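Visit report: Osman compressor plant, Zusau
Oct 18, 2018

The Osman plant in Zusau opens its assembly building to dealers and workshop owners twice a year. The October tour took four hours, including the test bay, and covered the two portable lines now in production: the Grorkano, a 12-volt direct-drive inflator for cars and light trucks, and the Prorkia, an oil-free tank compressor for small shops.

Machining

Cylinders arrive as raw castings and are bored and honed on site. Bore diameter is checked with an air gauge on every part. Rejects go into a red bin and are remelted by the foundry. The guide said the most common fault is porosity near the outlet port, which shows up only after the second cut. Piston rings are bought in. For the Grorkano they are a filled PTFE cup, pressed onto the rod and clamped with a single screw.

Assembly

The Grorkano line has 30 stations. Motor, crank and cylinder head go together first, then the pressure switch, gauge and hose. Torque drivers are wired to the line controller, and the pallet does not release until each screw has reached its set value. Cord sets are fitted last. The clamp-style battery leads have been lengthened from last year's version, a change dealers had been asking for.

The Prorkia is built on benches, two people to a unit. Tanks come in already welded and painted. Each one is filled with water and pressure tested before the pump is mounted, and the serial plate is riveted on at that point. The unit on the bench during our stop was number 2433.

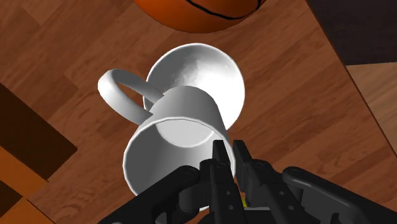 Test bay

Every Grorkano is run against a fixed orifice while current draw and outlet pressure are logged. Units drawing too much current go back to the crank station. A sample from each shift also goes to the endurance rack, where it cycles on and off until the ring wears out. The rack was loud enough that ear protection was handed out at the door.

Noise readings for the Prorkia are taken in a lined booth at the far end. We were allowed to look in but not to run a unit.

Parts and service

Ring kits and check valves for both lines will ship from Zusau directly. Gauges are not sold separately and must be ordered with the manifold. Dealers need the full serial number when ordering, as the check valve thread on the Prorkia was changed during the production run. The updated parts list was available at the front desk in print only.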